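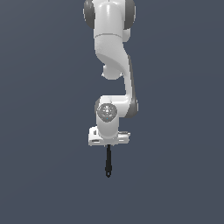
Bras en simulation, outil noir vertical monté sous la bride.

Chiffrer une cellule avant de demander un devis

Commencez par la simulation. Chez Kütt, Souad Ait Ali monte le bras et son outil dans le logiciel avant d'appeler un fournisseur. Il faut compter 3 jours de travail, à inscrire au budget comme le reste.

1. Relevez la longueur de l'outil sous la bride. Elle s'ajoute à la portée du bras et réduit la hauteur libre au-dessus de la pièce.

2. Pesez l'outil avec sa fixation et son câble. La charge utile du catalogue comprend tout ce qui pend au poignet.

3. Notez la portée nécessaire. Pour notre poste, 525 mm suffisaient. Prenez la taille au-dessus si la table doit bouger un jour.

4. Séparez les lignes du budget : bras, contrôleur, outil, socle, protections, mise en service, formation. Chez nous, le bras seul faisait quelque 60 % du total.

5. Demandez le délai par écrit. Tukero annonçait 8 semaines pour le bras, Kekier n'a donné de date qu'après relance.

6. Gardez une réserve pour un second outil. Le premier est souvent modifié après les essais.

Joignez le fichier de simulation à la demande de prix, avec la masse de l'outil et le plan du poste.

Fiche relue par Sadia Khokhar, site de Brodbridge, 16 juillet 2021.

Contact | © 2021 Kütt | Haut de page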